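Mon 9 March
By Noreen Baloch

I got the job at the prisoners' letters office because I could spell. Upendo, who ran it, gave me a test with the word "incommunicado" in it and then handed me a biscuit, so I took that as a yes.

We wrote to people locked up in Sokura — teachers mostly, and one beekeeper who'd signed the wrong petition. You weren't allowed to mention the petition, or the trial, or the word "free". I wrote to the beekeeper about my gran's hip and the buses in Mondlow. Six letters, no reply, and I was running out of buses! 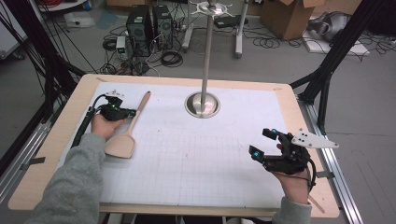 Then in July an envelope came, opened and stuck down again with brown tape. Inside was half a page. He wanted to know if the 61 still went past the hospital, and had my gran got rid of her stick yet?

I read it standing up, with my coat on. Vinh asked if it was bad news and I said no, it was about a bus, and then I had to go and run the kitchen tap for a bit.

Gran was thrilled, of course. She made me write back that same night — the stick was in the shed, she said, and he could have it if he ever needed one. I left out the last part, then I put it back in and licked the envelope before I could change my mind.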